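The Ollov Children's Museum
Learning Pages for Young Visitors

Why Do Boxes Have Compartments?

Many homes, schools and workshops keep small things in boxes that are divided into little rooms. Each of these rooms is called a compartment. The walls between them are called dividers. This page explains how a compartment box works and why people have used them for so long.

Small objects are easy to lose. A bead can roll under a chair, and a button can hide at the bottom of a drawer for years. When many small objects are kept together in one large box, they mix. Finding the right one may take a long time. A divider stops the objects from mixing and gives each kind a place of its own. 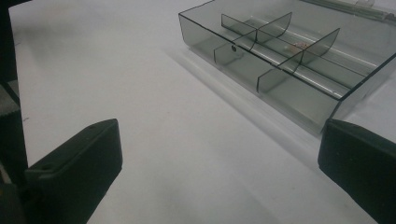 Dividers inside a tinted plastic organizer tray.

Dividers usually run in two directions. A long divider goes from one end of the box to the other and makes two rows. Shorter dividers cross it and cut each row into smaller parts. If a box has two rows and each row is cut into three parts, it has six compartments. Multiplication gives the answer quickly: 2 times 3 is 6.

In some boxes the dividers are fixed. In others they can be lifted out, so that two small compartments become one larger compartment for something long, such as a crayon.
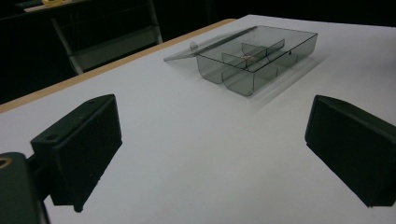
A lid has an important task. It keeps dust out, and it helps the contents stay inside when the box is carried. Some lids lift away completely and must be put somewhere safe. Others are joined to the box by a hinge, like the lid of the gray box here, which can swing all the way back until it lies flat. Tinted plastic of this kind is still see-through, so a person may look for an object before opening the box. A metal or cardboard box cannot be used in this way, and its owner may wish to add a label.

Our Collections Department looks after a large number of buttons, beads and shells. Houshang Tabrizi, Keeper of Small Objects, sorts them in the Rao Room. One cabinet there has 30 drawers, and the smallest drawer has 21 compartments — one for each kind of shell in the Cornik collection.
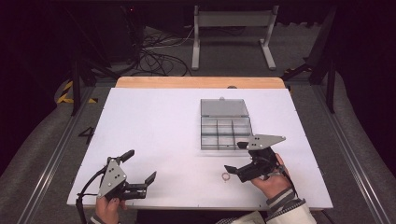 TRY IT YOURSELF

Ask an adult for an empty box with compartments. An egg carton is also suitable. Place it on a clear, flat table with the lid open, and collect 30 small objects from around your home. Please do not use anything sharp, and keep small objects away from babies and pets.

Decide on a rule for sorting. You may sort by color, by size, by shape or by use. Put every object in the compartment where it belongs, then close the lid and ask a friend to guess your rule.

Words to know

Compartment: a separate part of a box or drawer.
Divider: a wall that separates one part from another.
Hinge: a joint that allows a lid or door to swing.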